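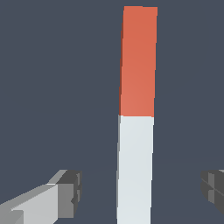

Cempaka Osman
First-team manager, Clilemlow Women FC

Right, we need a goalkeeper. We need a left back too, and if you can play anywhere across midfield I'd like to hear from you as well, but the goalkeeper is the one keeping me up at night. Ours has moved away for work and our second choice is a winger who volunteered after a bad night's sleep (she's been brilliant, mind you, and she wants her old shirt back).

We play on Sunday afternoons, kick-off at 2, and we train one evening a week on the all-weather pitch behind Varkaro Leisure Centre. Last season we finished mid-table with a very silly number of draws. This time I'd like us to have a proper go at promotion, and I think we've got the squad for it — just not the gloves!
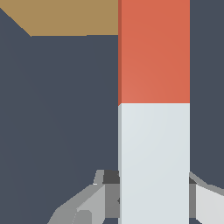

You don't need to have played at this level before. Two of our regular starters came to us from five-a-side and one hadn't kicked a ball since school. What I do ask is that you're over 16, you answer your messages, and you turn up to training when you've said you will. If you work shifts, tell me early and we'll sort something out. Half the team does.

Open trials are in July, on the grass at Kavell Road. Bring boots, shin pads and plenty of water. Keepers, please bring your own gloves if you've got them, though I can lend you a pair. We'll do a warm-up, some passing drills and then a long game with rolling subs, so everybody gets a decent run out.

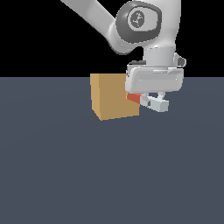
Clilemlow Matchday, Issue 107

Trials are free. If you sign, subs for the season are £100, and you can pay monthly. That covers pitch hire, referees and your kit, which comes from Sfakianakis Sports in town. Away travel is shared cars and whoever's turn it is to pick the music.

I'm also after an assistant coach, unpaid I'm afraid, but we'll put you through your badge. Somebody who likes working on set pieces would suit us very well.
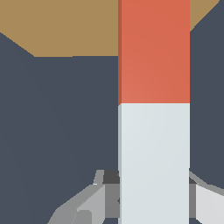

Trials: July, Kavell Road

To put your name down, have a word with me after any home game or leave your details at the Varkaro front desk, marked for Cempaka. Tell me your position, where you last played (if anywhere) and whether you can do Sundays.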